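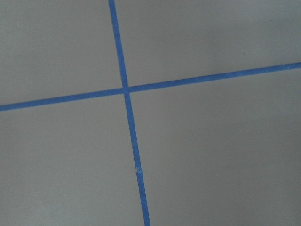
Blue tape on gray, as the gripper's own camera gets it.

Call for participants: people to teach robot arms where things go
Punik manipulation group, Ridmont
Posted 11 May 2022

We are looking for 40 people to spend an afternoon telling a robot arm to put a marker in a rectangle. The pay is better than it sounds, and the chairs have been replaced.

What we're studying

Our arms work over a table marked off in blue tape. The method, which we call Vokville for reasons lost to an old whiteboard, lets the arm learn a placement from a person's corrections. You watch it try, you tell it what was wrong, it tries again. In April we finished a first round of 249 corrected placements, all of them given by members of our own group. The arm learned our habits beautifully. It now places markers the way a tired engineer does, a little left of where anyone asked.

So we would like to hear from people who have never met it. The question is whether corrections from newcomers, given in ordinary words, work as well as ours do. Our early result says that short, blunt corrections beat long, polite ones. We have our doubts about that result and would be pleased to see it knocked over.

What you would do

You'll sit at a desk beside the table and use a teach pendant, which is a handheld screen with more buttons than you will need. You'll use four of them. A session goes like this:

Twenty minutes of introduction and safety, including where the red button is
Nine practice placements, which we throw away
A break, with coffee of the institutional kind
Around 100 recorded placements, at your own pace
A short talk about what annoyed you 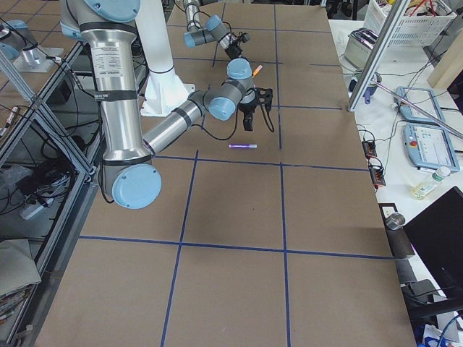

Chege wrote to ask whether a person could do the whole session badly and still be paid. Yes, in full. Bad corrections are data too, and we have plenty of our own to compare them with. The same message asked if the arm ever gets offended. It has no way of telling us, and the log has no column for it.

Who can take part

You should be 18 or older, able to read a small screen comfortably, and willing to say "no, further over" to a machine many times in one afternoon. Left-handed people are very welcome, as the first round had hardly any. No technical background is needed. If you program robots for a living, please sit this one out -- we have enough of you, and you argue with the pendant.

You don't need to touch the arm at any point, and we'd prefer it if you didn't. One of us is in the room the whole time with a stop button in reach.

What you get

A flat payment for the afternoon, made the same day, plus bus fare. You can stop whenever you like and keep the payment. We record the arm, the table and your spoken corrections. We don't film faces, and your name is kept apart from the recordings.

How to sign up

Write to the Punik front desk in Ridmont with "tape study" in the subject line, and say whether mornings are out of the question for you. Tell us which hand you write with. We answer in the order messages arrive, and slots close when the list is full.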